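Sharing a Bench With a Picking Arm: Shop Tips From Our First Year

Posted 04/07/2023 in Workshop Tips

We got our first arm at the Felville shop last June and I have been collecting these notes on the back of packing slips ever since. Some came from our own crew, a few came over from the Wostcombe shop, which started before we did and was very generous with its mistakes. If you work in a small parts room or a kitting area and an arm is on its way to you, I hope some of this saves you an afternoon. I love this stuff, so forgive the length!

Before it arrives

Walk the floor with the people who do the picking now. They know which items roll, which ones stick together and which bags always split. We keep 1,250 part numbers on the shelves and the first list we made for the arm was 27 of them, all chosen by the pickers. It was a much better list than the one the office had drawn up.

Decide where people will stand. We taped the floor a week early and everybody moved the tape at least once. Let them.

Settle who does what when the arm stops. Ours stops for good reasons and silly ones. We have a card on the wall with the steps in order, in large type, and the last line is the phone number for the cell lead on that shift.

Your hands and your back

The biggest change for the crew has been the bending. Picking out of a deep bin for a whole shift is hard on shoulders, and now most of that time goes to checking, sorting returns and setting up the next run. People are still tired at the end of the day, but it's a different tired. A stool with a footrest helps a lot at the checking station. So does an anti-fatigue mat, as long as the edges are beveled and it stays well outside the taped line.

Swap stations every two hours. Watching for mispicks is dull after a while and your eyes go soft. We tried half shifts at first and the error sheet got worse every time after lunch.

No lanyards, no dangling ear buds, no loose cuffs at the cell. Same rule as the drill press.

Never reach in while it's paused. Paused and stopped are different things. Lock it out the way your site trained you to, every time, even for one dropped washer.

Bins and benches

Clamp the bin. A bin that slides even a little between picks will have you chasing bad grabs all morning and blaming the software. Spring clamps on the rim are quick, cheap and easy to see, and I like the ones with orange handles for that last reason. Check them at the start of each shift with a good wiggle.

Mark the bin's home on the bench. Pencil is fine to begin with. Once you're sure, go over it in paint marker, or screw down a couple of stop blocks.

Try a divider before you buy a second bin. Two sections in one gray tote gave us a full side and an empty side, and the changeover between orders got a lot simpler. Expect the divider to take a beating. Wipe it down on Fridays and feel along it for burrs.

Mix your test items. Put in something shiny, something crinkly, something round and something with a flat face, because that's what a real order looks like. Clear packaging with a lot of glare was the hardest thing for us and still is some days. Turning off one overhead tube did more good than a week of fiddling.

Save your brown paper. The protective sheet off an acrylic panel makes a great surface for laying out templates, and blue tape holds it to a wood bench and peels up clean. Change it when it gets gritty.

Cables

Look at them daily. I run my eye from the base to the wrist with my coffee in the other hand, standing outside the line. You want slack enough for the full reach and no more, with ties snug but not biting. If a loop has grown since yesterday, find out why before you start.

Keep spare ties in a cup near the cell. We go through a bag of 200 faster than you'd think.

Don't let anything share the cable path: no tape guns, no clipboards, no jackets on the corner of the bench.

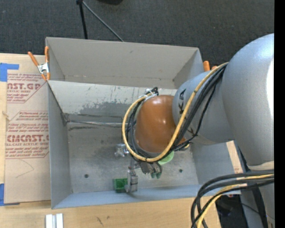 What changed for the people

I'll be plain about the worry, since we all had it. The first question at the first meeting was about hours. Our answer was that nobody's hours would be cut for the arm, and it was put in writing and pinned up by the time clock. If you're the one bringing a machine in, get that conversation done early and say what you can promise and what you can't.

Six of our pickers have learned to set up a run from scratch. 6 out of 6 who signed up, which still makes me grin. Two of them now go over to Wostcombe when that crew has a new item to teach. Pay for the training hours. Do it on the clock.

Keep a notebook at the cell, a paper one. Ours is called the Moges book after the brand name on the cover, and it has every odd grab, every fix and a fair number of drawings. New people read it on their first day and ask better questions than I did.

Let the crew name problems in their own words too. "Sulking" is when the arm hovers and won't commit. Everyone at Felville knows what to do about sulking (re-seat the bin, check the light, start the pick over).

Small stuff

Label both ends of everything you unplug.

A cheap hand mirror is handy for looking under the wrist once it's locked out.

Sweep under the bench. Dropped parts hide there and then your counts are off.

Sturach shop coats have snaps at the cuff and we like them for this work.

Got a tip from your own floor? Send it in, I'm already filling the next packing slip.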